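Planning and Paying for a Two-Arm Bench Setup

These notes are for anyone putting a pair of small robot arms on a bench at home or in a small shop. Most of the money goes to things that are not arms. Prices are what we paid or were quoted in May, before shipping.

Start with the table

Measure the table before you look at arms. Two arms on one rail need clear space on both sides of the bases, and the area where both grippers can reach is a good deal smaller than the tabletop. Tape the reach circles from the spec sheet onto the surface. If your work is sorting kitchen bottles or folding shirts, the overlap is the part you will use.

A dark top shows light-colored items well and hides black ones. Bottles with black caps can get lost on it. If you are buying a top new, ask for an offcut and set your own items on it under your own lights first.

What to budget

Arms: Korkitz quoted us 1,000 dollars each for the short version with motor base. Pritus was cheaper at 786, but the gripper was extra. Ask every seller whether the gripper, its bracket and the cable are in the price.

Rail: Both arms on one rail saves having to line them up again every time somebody bumps a base. Check that the bolt pattern on the rail fits the bases. Ours did not, and the adapter plates from Boros were 69 dollars for the pair.

Enclosure: Aluminum posts and plain light panels are enough. Buy the posts cut to length. Leave one side open, or make one panel easy to lift out, or you will be reaching over the top every time a jar goes over.

Cables: Buy longer than the drawing says. A cable that runs along an arm has to have slack at full stretch, and the slack has to go somewhere when the arm folds back. A high loop over the forearm works if nothing is mounted overhead. A loop off the front of the table works if nobody walks there. Pick a color you can see against the table and the arms.

Spares: One spare motor, one spare set of gripper fingers, two spare cables. Clive Lightfoot, who set up the first bench here, also kept a spare control board in the drawer, and we used it in the second month.

Things to handle

You will need a box of ordinary items for the arms to work on. Don't buy these new. Empty bottles, jars with screw lids, cans, an old shirt, a soft bag and a divided tray will keep a bench busy for a long time. Keep a mix of sizes. Small dark bottles are hard to see, clear glass is harder, and a pump bottle is top-heavy and tends to lean in a tray compartment wider than it is.

Rinse food jars and leave them open overnight. Oil on glass makes any gripper look bad, and it gets on the rubber.

Fill a few bottles with sand or rice if you plan to lift full ones later. Check the weight against the payload at full reach, which is lower than the number on the front of the brochure.

Cloth is a separate job. If you want to work with clothing, say so when you ask for the quote, because the standard fingers from Madeo are too thick to get under a collar. The thin ones add 13 dollars a pair and bend easily, so order two pairs.

Power and floor

Put both arms on one switch you can reach without leaning over the table. Give the power supplies their own shelf. Small boards mounted low under the rail are handy for short wiring, but a spill goes straight to them. Mount them back from the edge, or fit a lip.

A bare metal floor panel under the table is easy to wipe and it bounces light. If a camera sees it, expect glare. A rubber mat fixes that and quiets things down.

When to buy

Order the enclosure and the rail first. They take longest, and the arms should not sit in boxes using up their warranty. Order arms together so they come from the same batch. We bought ours three months apart and the second had a different connector at the base.

Leave a fifth of the total unspent until the bench has run for a few weeks. You will know by then if you need better lights or a second tray.

Trial load

Before you sign off on a layout, put out a full set of items and run both arms through their range slowly, one and then the other. Watch the cables more than the grippers. Put tall bottles at the back and something soft on one side, and see which spots neither arm can get to without brushing its neighbor. 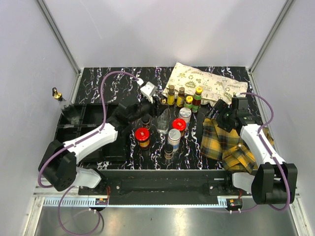 Questions for the seller

Is the payload given at full reach? Are the cables sold separately? How long is the lead time on a replacement motor? Get the answers by email and keep them with the invoice.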